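Give the dull jobs away, but ask us which ones

I've worked at Kurside for long enough to have had three different job titles without once changing desk. We sort second-hand toy bricks. People send us boxes of the stuff, we split it up by colour and type, and it goes out again in bags to schools, clubs and grown adults who really ought to be saving for a kitchen. Last April our little firm started trying out robot arms on the sorting, and I've had opinions ever since, so you may as well have them too.

First, the thing everyone asks me. Am I frightened for my job? A bit, some mornings. Anyone who says they're never bothered either owns the company or hasn't thought about it. But the fear comes and goes, and what stays is a sort of low grumble about how these things get decided.

When Prandemer came in to advise us (two days of slides and a very nice lunch) they had a figure for everything. A good sorter does 679 pieces an hour, they said, and they put it up on the wall in big letters. I am a good sorter and I can tell you I've hit that number, and I can also tell you I went home afterwards and couldn't hold a fork properly. It's a sprint number. Nobody sprints from eight till four, and if you plan a machine around it you've planned for a person who doesn't exist.

What I'd have told them, if they'd asked, is that picking up a brick is the easy half. The hard half is looking. Is that grey or is it the old grey? Has somebody's dog had it? Does it still grip when you press it on to another one? My thumb knows that before I do, and I couldn't write it down for you if you paid me.
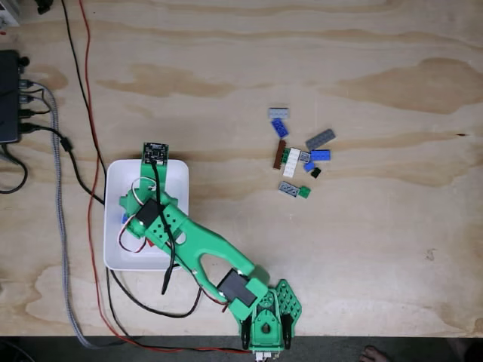 So I was all set to be smug, and then I spent some time on the trials and went off being smug. An arm doesn't get a sore wrist. It doesn't mind doing the same six inches of travel over and over while the radio plays the same advert for the same sofas. There are parts of my day I would hand over this minute and wave off at the door, and the plain picking out of one colour after another is top of the list. I did that for years and I don't believe it built my character one bit.

My trouble is with what happens to the bit left over. Before, I'd sort for an hour, then chat, then check a few bags, and the easy stuff gave my head a rest in between the fiddly stuff. Take away the easy stuff and you've got a day that is nothing but odd ones — the cracked, the faded, the is-it-or-isn't-it. It's more interesting and it's much more tiring, and on paper I look slower, seeing as every piece I touch now is one that needs thinking about. If the pay and the targets don't move along with that, then the machine has made my job worse while making the chart look lovely.

A friend of mine went through this at Zellent, where they pack spare parts. They had 51 people on the floor when the arms went in and nobody was sacked, which the managers were very proud of. Fair enough! But the breaks stayed the same length, the talking stopped, and she told me she missed being bored. I laughed at the time. I don't laugh now.

We've been luckier. Our lot let us name the jobs we wanted rid of, and 6 of us sat down with a pot of tea and wrote a list, and most of what's being tried came off it. We also got a say in how the shifts are cut up, so there's still some mindless work left in each one for those who want it. I do want it, as it happens, after lunch.

I'd like that to be normal. Yook, who make the software we're trialling, send round a form every month asking how we find it, and I fill mine in properly, with complaints. The last one had a box for "any other comments" that took 346 characters, so I used the back of the delivery note as well and posted it.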